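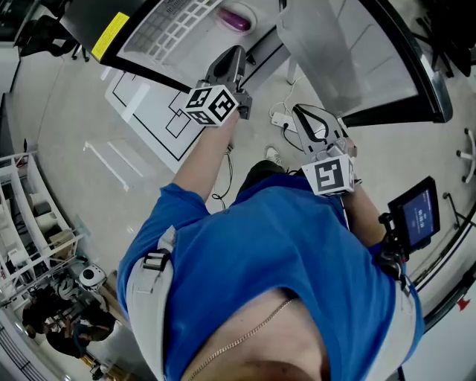 **Projet Zadell – rapport d'avancement au financeur**
Période : avril
Destinataire : Skenance, service des subventions
Rédaction : équipe manipulation, atelier de Lillville

## 1. Objet

Le présent rapport porte sur la journée de démonstration tenue à l'atelier de Lillville, prévue au lot 4 de la convention. Il rend compte de son déroulement, des remarques recueillies et des suites que nous proposons. Le suivi des dépenses fait l'objet d'un envoi séparé.

## 2. Déroulement

L'accueil a commencé à 9 h. Quinze personnes étaient inscrites : des maraîchers de la région, deux enseignants de lycée agricole, des techniciens de la société Jatoi et, pour Skenance, Annelies Bakker. Les visiteurs ont été répartis en deux groupes, l'un dans la salle de présentation, l'autre à l'atelier, puis les groupes ont permuté en fin de matinée.

La présentation en salle a duré 40 minutes. Elle rappelait les objectifs du projet : constituer un jeu de gestes de préhension sur des légumes de formes variées, puis s'en servir pour entraîner un bras de tri. Elle a été jugée trop longue par le premier groupe. Nous l'avons raccourcie pour le second en retirant la partie sur l'étalonnage.

À l'atelier, les opérateurs ont montré la prise en main des pinces portatives, une dans chaque main, puis la saisie de légumes. Les visiteurs qui le souhaitaient ont essayé le matériel. Le réglage du harnais prend du temps pour un débutant et l'attente s'en est ressentie. Pour une prochaine séance, nous préparerons deux harnais déjà réglés, en petite et en grande taille.

## 3. Légumes présentés

Nous avions retenu l'aubergine comme pièce principale. Sa peau lisse et sa forme courbe la rendent difficile à tenir, et les marques de pression y sont vite visibles, ce qui intéresse directement les maraîchers. 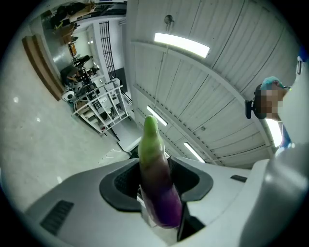
*Aubergine tenue par la base entre les deux patins noirs de la pince.*

Les questions ont surtout porté sur trois points :

- la force de serrage, que plusieurs visiteurs souhaitaient voir affichée pendant la saisie ;
- le nettoyage des patins entre deux lots de produits ;
- le comportement de la pince avec des légumes mouillés, tels qu'ils arrivent du champ.

Nous avons répondu sur les deux premiers. L'affichage de la force est faisable avec l'électronique en place et sera ajouté. Les patins se démontent et se lavent à l'eau savonneuse. Sur le troisième point, nous n'avons pas encore de résultats à communiquer. Les essais correspondants figurent au lot 5.

## 4. État d'avancement

L'objectif de la période était de 400 saisies enregistrées et vérifiées. Il est atteint. La vérification reste manuelle et occupe une personne à mi-temps – c'est le poste que nous avions le plus sous-estimé dans la demande initiale. Un premier tri automatique est en cours d'écriture. Il écartera les séquences dans lesquelles un marqueur n'est plus suivi par le système.

Le bras de tri fourni par Jatoi n'a pas été mis en marche pendant la démonstration. Sa mise en service dépend d'une pièce de fixation attendue du fournisseur. Ce retard ne modifie pas la date de fin du projet, mais il réduit la marge dont nous disposions pour le lot 6.

## 5. Retours des participants

Les maraîchers ont demandé des essais sur la courgette et le poivron. Les enseignants souhaitent revenir avec une classe, ce que la salle permet à condition de limiter les groupes à huit élèves. Mme Bakker a demandé que les prochains rapports distinguent les saisies faites par des opérateurs formés de celles faites par des débutants. Cette distinction existe déjà dans nos fichiers et apparaîtra dès le rapport suivant.

Un visiteur a signalé que l'on entendait mal les explications au fond de l'atelier. Nous emprunterons un micro-casque pour la prochaine visite.

## 6. Suites proposées

1. Ajouter la courgette et le poivron au programme de saisies, sans changement de budget.
2. Afficher la force de serrage pendant les démonstrations.
3. Accueillir une classe avant l'été, sous réserve de l'accord de l'assureur.
4. Reporter la démonstration du bras de tri à la prochaine période.

Les points 1 et 4 demandent l'accord écrit de Skenance. Nous souhaiterions le recevoir avant la commande des légumes, que notre fournisseur prend avec deux semaines d'avance.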